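Brarnulus: The Complete Series – Collector's Blu-ray Set
Akance Home Video
Catalog no. 249
Region A / Region 1

Status: in stock, ships from the Prondville warehouse

Overview

The collector's set contains all 24 broadcast episodes of Brarnulus plus the two-part special that followed the series in December. Both parts of the special are presented in their original order and with their original title cards. The edited compilation version shown on some streaming services is not included.

Episodes 1 through 13 use the disc masters, which carry the corrected animation prepared after broadcast. Episodes 14 through 24 and the special use the broadcast masters, as no revised materials were supplied for those episodes. The difference is most visible in episode 9, where the harbor sequence was redrawn, and in the opening credits from episode 5 on.

Video

1080p, AVC, 16:9. Film grain added at the compositing stage has been left as delivered. No additional sharpening or noise reduction was applied during encoding. Average bitrate for the main program is nearly 41 Mbps on discs 1 to 3 and lower on disc 4, which holds the special and most of the extras.

Banding was present in the source for several night scenes, mainly episodes 11 and 17. A light dither pass was used on those shots only.

Audio

Japanese 2.0, lossless
English 5.1, lossless
English 2.0, lossy (commentary tracks, episodes 1, 12 and 24)

The English dub was recorded for this release. Viorica Furtună directed the dub and adapted the scripts from the same translation used for the subtitles, so names and terms match between the two. Songs are not dubbed. The insert song in episode 18 plays in Japanese on all tracks.

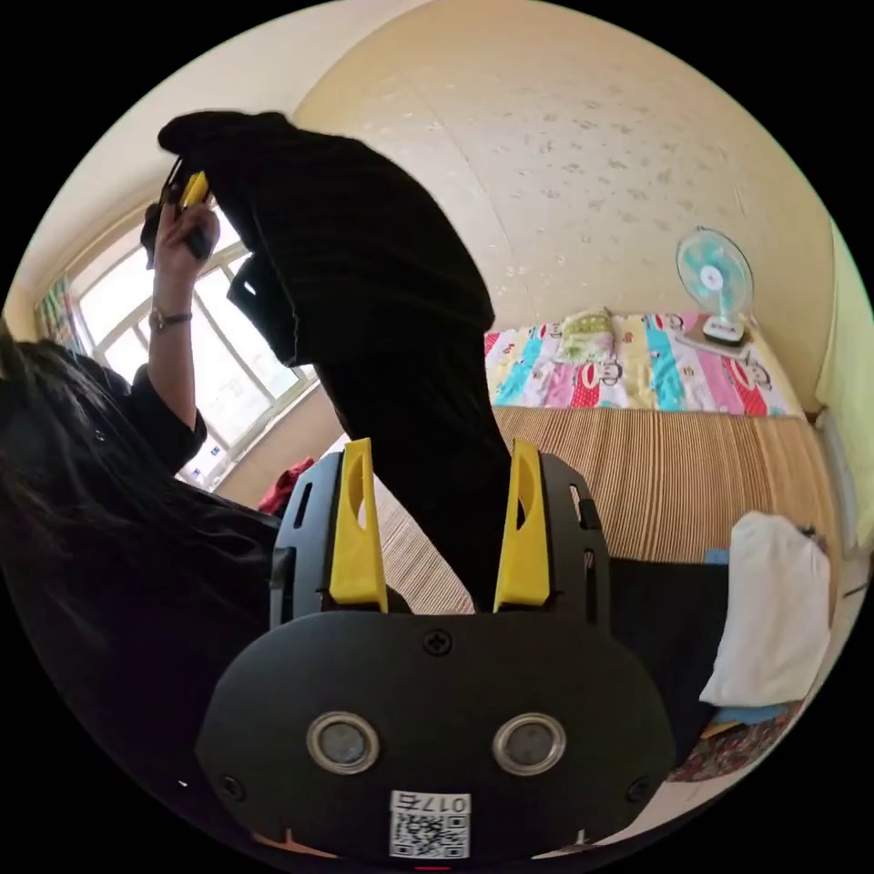
Subtitles

Two English subtitle tracks are provided. Track 1 covers dialogue, on-screen text and song lyrics. Track 2 covers on-screen text and lyrics only and is selected by default with the English audio. Honorifics are kept in track 1 where they affect the meaning of a line and dropped elsewhere. The name Onu is spelled as it appears in the character sheets, not as it was spelled in the simulcast.

Subtitles are player-generated and can be switched during playback. Forced subtitles are not used. There are no French or Spanish tracks on this edition.

Extras

Clean openings (both versions) and clean endings
Broadcast previews, episodes 2 through 24
Storyboard comparison, episode 9
Interview with translator Deisy Urrego
Promotional videos and TV spots
Art gallery

The previews are not attached to the episodes and have to be played from the extras menu on disc 4. The storyboard comparison is presented in a split view – storyboard on the left, finished animation on the right – with Japanese 2.0 audio only.

Packaging

Rigid slipcase with two standard-width Blu-ray cases. The art book is softcover and contains character sheets, background paintings and the episode staff list in English. The slipcase opens on the right side. Spine numbering runs across both cases, and the cases may be placed in either order without damaging the inserts.

The inner sleeves are reversible. The reverse side carries the original Japanese cover art without rating marks or barcode.

Compatibility

The discs are coded for Region A. They will not play on an unmodified Region B player. DVDs and digital codes are not included with this set. Players with firmware older than the disc format requires may stop at the Akance logo. If this happens, update the player before requesting a replacement.

Resume playback is supported on most players. On models without local storage, the disc returns to the language menu after it is ejected.

Known issues

On disc 2, the chapter stop after the opening of episode 10 falls two seconds late. On disc 3, the pop-up menu lists episodes 15 and 16 with the same thumbnail, though both entries lead to the correct episode. Neither affects playback, and a disc exchange is not planned.

Ordering

Limit 2 per customer. Orders that include a preorder title are held until all items are available, unless split shipping is selected at checkout. Sets with a damaged slipcase may be returned unopened. Defective discs are replaced individually; send the disc number and the code printed on the inner ring with the request.

Page last revised: Thursday, August 4, 2022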